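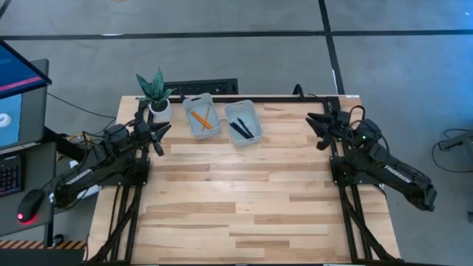
Paper leaves fall off my egg carton flowers – what glue?

Posted by Grisine in Paper and Card Crafts, March

Hello all. I am making a wreath with my daughter from egg cartons. We cut 13 flowers and painted them with poster paint, and they are very nice. But the green paper leaves do not stay on the back. I used a glue stick and next morning 5 leaves were on the floor. Which glue is good for this, and safe for a child of six? I do not want to use hot glue.

Zastano
1,067 points
A glue stick is too weak for egg carton, the surface is rough and it takes only a little of the glue. Please try white PVA. Put a small drop on the flower and also on the leaf, wait until it becomes a bit sticky, then press together. Hold with a clothes peg for 19 minutes – I set the kitchen timer. If the paint is thick, rub it softly with sandpaper in the place where the leaf goes. Poster paint can come away as powder and take the leaf with it.

Ho
just use tape, it is on the back

Evusmont
I agree with PVA. One more thing, make the leaves with a small tab at the end and fold it. The tab gives more place for the glue. For the wreath ring I use thick card from a box, thin card bends when the flowers are on it.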